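2022年4月18日

エアコンのリモコンが効かなくなって三日目。電池のせいか本体のせいか分からないので、今日はもう観念して、小物を全部白い台の上に出してみた。まず気になったのが、角の丸い白くて細長いやつ。USBメモリっぽいけど、小さいケースかもしれない。

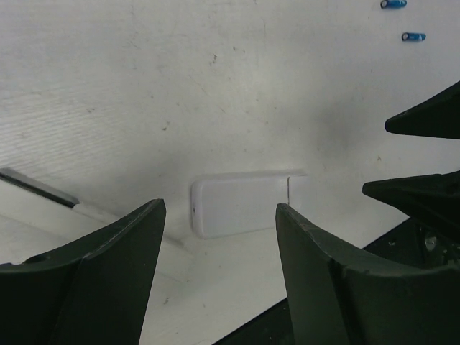 *白い細長いの。たぶんUSBメモリ?*

次はリモコンと電池。赤い面のと、グレーのボタンのと、二つ並べるとけっこう場所をとるなあ。電池は緑に紫に青と色とりどりで、転がしておくとお菓子みたい(食べないけど!)。3月にToftの店で295円の袋を買ったきり、どれを使ったのかもうさっぱり。
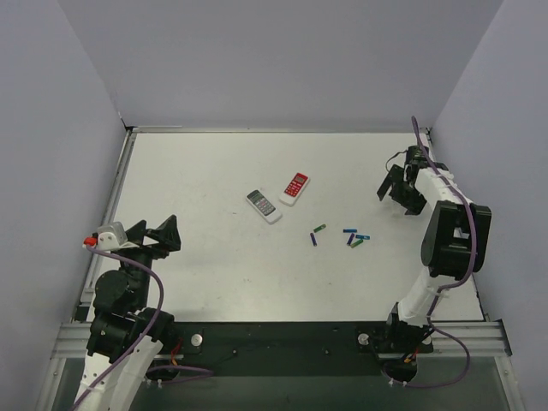
新しい電池と古い電池は混ぜて使っていいの?
混ぜないほうがいい。弱いほうに負担がかかって液漏れしやすくなるから、替えるときは全部いっぺんに。

というわけで古そうなのは袋にまとめて、明日の回収に出すことにした。Unnurに電話で愚痴ったら「説明を読みなよ」と一言。はい、ごもっとも。
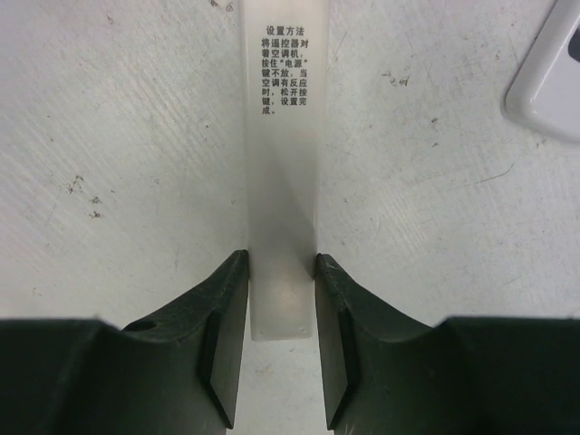
文と写真:Hafþór Dalsgaard

白い札みたいなのに中国語で「设置方法」とあった。リモコンをエアコンに向けて電源ボタンを押しっぱなし、反応したら離す、それで設定完了らしい。なんだ、それだけ? 辞書を引き引き読んだので、やたら達成感がある。試すのは夕飯のあと。引き出しの仕切りも欲しいな、Grumeroのが359円だったはず。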